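Goltstead House Residents' Services
Gallery: Tables and Common Rooms

The Residents' Services Office maintains this gallery as a record of the shared rooms at Goltstead House and of the tables, linens and small supplies used in them. Pictures are added each April, following the annual review of furnishings. Captions are supplied by the office and may be corrected on request.

Upper Gallery, table by the railing
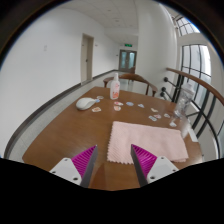
Wooden table with folded pink towel, pump bottle, computer mouse and stickers.

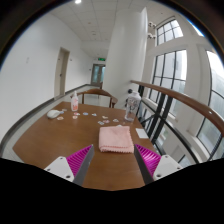
The Upper Gallery is open to residents from seven in the morning until ten at night. Tables may be used for study, correspondence or handicrafts, and no reservation is needed for groups of fewer than six. Larger groups should apply to the office in writing. The room has a floor area of 2,826 square feet, including the stair landing, and is cleaned before opening.

Notes on the collection

Furniture. The wooden tables on the upper floors were purchased from Valwood when the building was refitted. Tops are wiped with a damp cloth and dried at once. Polish is applied twice a year by the office, and residents are asked not to apply their own. Chairs should be returned to the table from which they were taken.

Linens. Hand towels are issued folded and are exchanged at the linen desk on the ground floor. The house holds 177 hand towels in general use, with a further 162 in reserve. Margaritis handles the laundering. A towel with a pulled edge should be handed in separately so that it can be mended before the next wash.

Toiletries. Lotion and soap in pump bottles may be kept on the tables during the day. Bottles should be closed after use and placed away from papers and electrical items. Refills are held at the linen desk.

Paper goods and stickers. Handicraft supplies are bought in April from Prodine, in an order of about 800 sheets of mixed paper and stickers. Unused pieces may be returned to the supply drawer in any condition that allows them to be used again. Stickers should not be fixed to tabletops, railings or chair backs.

Personal property. Computer accessories, drinking bottles and similar items left after closing are taken to the office and entered in the register. They may be collected on presentation of a room key.

Requests for prints, and corrections to captions, should be addressed to Vangelis Stefanou, Residents' Services Office, ground floor. Pictures from earlier years may be consulted at the office by arrangement.

Next gallery: Reading Room and East Stair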